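**Unit 2: Good practice for collecting hand-held gripper demonstrations**
Course notes, Wumbridge. Prepared by Korkor Ackah, with corrections from Yayra Kyei.

These notes go with the practical session in June. Please read them before you pick up a gripper. The safety rules of the room are in Unit 1 and I do not repeat them.

### 2.1 What counts as one demonstration

A demonstration begins when both grippers are open and away from the objects. It finishes when they are open and away again. Everything between these two moments belongs to the recording, also the mistakes. If you drop an object, pick it up with the gripper and continue. Do not help with your free fingers. A hand that enters to correct the object teaches a movement which the robot cannot make.

The task for this unit is "toys into the box". The objects start on the table and the box stays where it is.
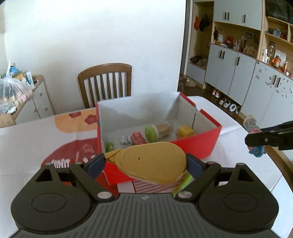 *Figure 1. Toy task at the table: a yellow piece held between the finger pads, the open red box behind it.*

### 2.2 Rules for the grasp

- Close the fingers until the object is held, then stop. Squeezing harder gives no better data and it wears the pads.
- Take the object with the pads, and avoid the metal parts of the linkage.
- Lift first, then travel. Dragging on a cloth makes folds, and the folds move the other objects.
- Open the fingers inside the box, below the rim when there is space. Do not throw.
- With two grippers, decide before the start which one enters the box first. The other one waits at the side.

Soft and round toys need a slower approach. Seidu Abugri, who wrote the first version of this list in Asholm, asked for one full breath between contact and lift. We kept his rule for beginners. Later you may shorten it.

### 2.3 The room

We record in furnished rooms, and the background should stay as the people in the house keep it. Do not tidy shelves or move chairs between two demonstrations of the same set. If something must be moved, close the set and open a new one.
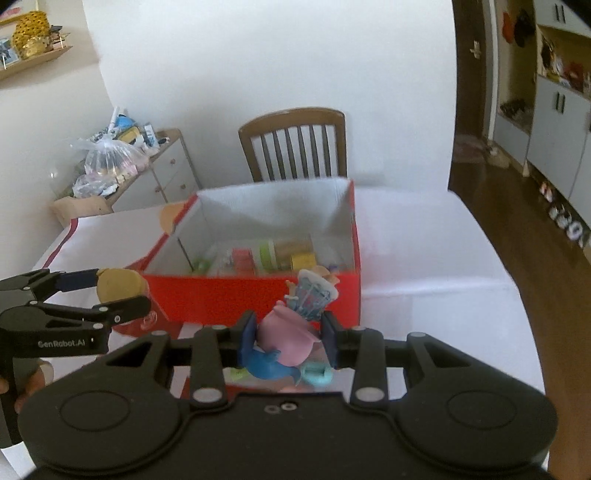 Light is treated in the same manner. A shiny tablecloth can give a strong reflection, so check the view of both cameras before the first demonstration, and write in the log if you changed a lamp or a curtain. Small changes of daylight are accepted.

### 2.4 Privacy

Remove letters, medicine labels with names and family photographs from the view, with permission of the household. This is done before the set is opened. When a face comes into the view by accident, mark the demonstration as "hold" and tell Esi Quaye the same day. Do not delete it yourself.

### 2.5 The log

For each set write:

1. operator, left and right hand
2. place code (Lallport or Rolland)
3. list of objects, in everyday words
4. demonstrations kept, on hold and rejected

In the Lallport exercise we checked 897 demonstrations and rejected 13. Most of these had a missing start — the operator was already touching an object when the recording began. Your own target for the practical is 200 kept demonstrations per pair.

### For the tutorial

Read again rule 2.1 and prepare a short answer: should a demonstration with a dropped toy be kept if the toy falls to the floor? Wagner Falcão will lead the discussion at 2 pm. Bring your log sheet, also if it is not complete.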